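Fixing a Simulated Grasp That Slips During the Lift

So my gripper spent most of last week dropping phones. In the simulator, thank goodness, so the only thing that got hurt was my mood! The fingers would close fine, the arm would start up, and then the handset would slide down and pop out sideways like a watermelon seed. If yours is doing that too, start with the contact settings before you touch the grasp planner (I did it the other way around and lost two evenings).

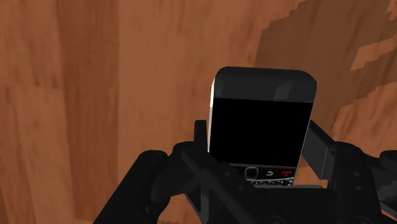 Slipping during the lift usually comes from friction, grip force, or the physics step, and I check them in that order. Load one object and stick with it until the fault is gone. My test object is the old keyboard handset, held upright by its lower body so the screen and the red end-call key stay clear of the fingers. That leaves a lot of phone above the grip, so any twist shows up fast.

First, open the pad material and look at the friction value. Mine had gone back to the default when I re-imported the gripper, and I never got a warning. Set it again, save, reload, and look one more time.

Next, raise the grip force in steps of 4 and run 50 lifts at each step. Stop when the drops stop. Keep cranking and the pads start sinking into the phone, and then the solver kicks it across the room.

Still slipping? Cut the physics step in half. Estrella Bañuelos talked me into that one, and it cleared up the last of the sideways pops. Runs take longer, so I only do it for the lift and switch back afterward.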